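May 2026 – gripper notebook, Rweyemamu build room

Pads are on! Both fingers of the hand-held unit have their rubber now and I spent the whole afternoon opening and closing it like a kid with kitchen tongs. Halima did the gluing last night and left it clamped under the Findden catalog, so credit to her.

Picking up from the March entry: we were still on bare printed fingers then, and anything smooth slid straight out. Stella wanted to go to a softer print and I wanted pads. We tried her way first (see her pages, the torn one is on the back shelf) and then mine. Pads cost us 2 mm of travel on each side, which I'd forgotten to put in the Vadance spreadsheet, so the closed position was wrong until I fixed it around lunch. If you pulled numbers from that sheet this morning, pull them again.

Had it over the bench to look at wear before the next round of grabs.

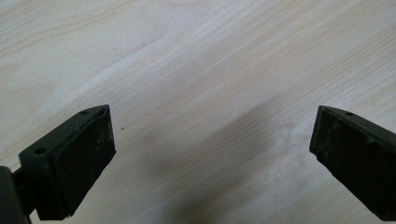
Fingers open, nothing held. Pale scuffs on both pads, right one looks worse.

I love that the right side shows more. My guess is that I come in crooked – I'm left-handed and tend to drag that finger in first. Stella thinks the right pad came from the other end of the sheet and is just a different batch. Easy to check: swap them and see where the next scuffs go. Also there's a thin gap at the top corner of the left pad, between it and the housing. Halima, could you look at that before we load it? Might only need a dab of glue.

Club demo is 12 grabs per team, four different objects, and the Wunow rules say no touching the pads in between. So dust matters! I want to wipe the pads, do a full set, and do a second set without wiping, same person holding it both times.

To do
Swap pads left/right, mark the backs first
Glue at the left corner
Stella to log a full set with the foam block and the marker
Find out who has the good tweezers

Cycle counter on the trigger is at nearly 3,000 and the spring still feels great. More tomorrow, I have to give the bench back.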